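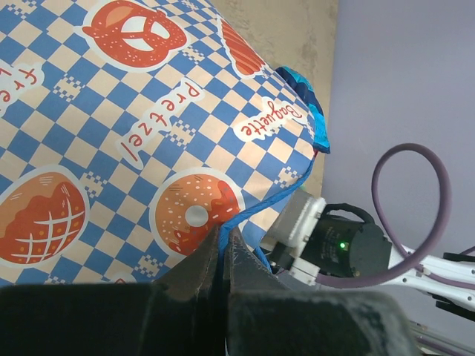 Pretzel, baguette, doughnut: the bakery print, in blue and cream.

About Hutero

We fill bags. There are grander ways of putting it, and a consultant once offered us several, but we had already paid for the sign. Hutero makes up party bags, welcome bags, thank-you bags and the sort of bag you get at a conference in place of lunch. You tell us who they are for and we worry about the rest.

The business began in a spare bedroom with an order for 15 christening bags and a confidence that now seems touching. The bags went out on time. The bedroom was never a bedroom again. These days we have a proper unit in Ambridge with a loading door, a kettle and a radiator that works in February if you speak to it nicely.

The bakery print is our most requested design and has been ever since we put it on the front of the price list, a coincidence our sales department is very proud of. It has pastries all over a checked background and a bright blue handle. Customers order it for school fairs, for office leaving dos and, on one occasion, for the opening of a dentist's. We did ask if they were sure.

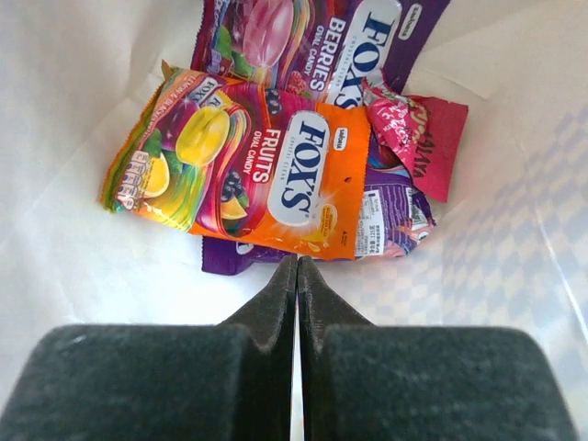

AMBRIDGE, February

Sweets go in first. We have held this view for years, and the Sornier branch, who put the card in first, are wrong. A few wrapped packets at the bottom give a bag some weight, so it stands up on the table and looks as though it meant to come. Fox's oval candies are a regular choice, Fruits and Berries both, and we are asked for the two together more often than for either alone. Fruits has lemon and blackcurrant on the packet. People who say they don't mind which they get always mind.

After the sweets comes whatever you have sent us: pencils, vouchers, bath salts, a small book about your firm's values. We will pack it all with the same straight face. The one thing we turn away is glitter, following the Sivakumar wedding, a lovely day by every account and still present in our carpet.

Our largest order to date was 1,972 bags for a single weekend. Our smallest was one, for a gentleman who wanted it done properly. Both customers were sent the same invoice template and both queried the VAT.

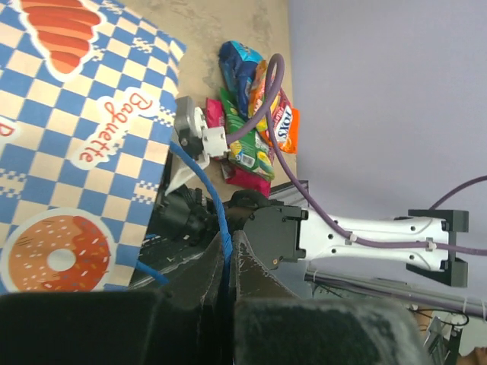 Ordering from us

The minimum order is 15 bags, the gentleman above notwithstanding. Anything up to 191 can usually be packed within the week. From 400 upwards we ask for a fortnight and a contact who answers the telephone.

Samples are free and come with sweets in. You may keep the sweets. Please send back the bag if you don't want it, as we do get through them.

Visitors are welcome at the Ambridge unit between 10am and 4pm. Use the side entrance and mind the step. Sornier is open by appointment, and you are asked not to raise the matter of the card.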